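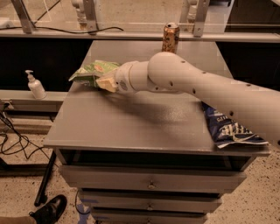
How to Put Together a Wandering Plan Before You Need One

By Lilian Rotich
April 8, 2025

My father once left for the hardware store in Castdale and got as far as the river. He was in good spirits, he had his hat, and he wanted to know why I was making a fuss. I made the plan the next morning, which is the usual time people make it. You could do yours today.

It takes an evening and one argument with a sibling.

1. Write the one-page profile. Full name, the name they answer to, height, hair, glasses, scars, medications, languages spoken. Add a recent photo of the face, no sunglasses. Dad's first draft used a wedding portrait in which he had a mustache and thirty more pounds.

2. List the places that pull. Old houses, old jobs, the church, the bus stop they used for years. Put the addresses next to them. My father retired from the Tanui bakery long ago and still starts getting ready for his shift at 5.

3. Note the time of day it tends to happen. Late afternoon is common. If you see a pattern, plan a walk together just before it.

4. Make the doors talk. A plain chime on each outside door is cheap and does the job. Don't lock anyone in alone - a fire doesn't care how good your intentions were.

5. Put a name and phone number on the person. A bracelet works if they'll wear it. Dad took his off and gave it to the dog, so now there's a label sewn into every jacket.

6. Tell the neighbors. Two or three houses each way, with your number. They've noticed already, believe me.

7. Decide who does what. One person stays at the house with a charged phone, one searches. Look close by first: yard, garage, shrubs, parked cars. If a quick look turns up nothing, call 911 and say the word "dementia" early in the call. You don't have to wait any set number of hours.

8. Update the page whenever the haircut or the medications change. Ours gets redone every May, in theory.

Keep one copy on the fridge, one in the car and one on your phone. When they come home, skip the lecture. Offer a sandwich.

Comments (3)

Peter Jireš: Number 5 made me laugh, then I went and checked Mom's bracelet. It was in the sugar bowl.

momof11: We did the chimes. The cat sets them off all night but I sleep better anyway, go figure.

R. in Castdale: Could you post a blank version of the profile? My brother will only fill in a form.

Contact | © 2025 Lilian Rotich | Back to top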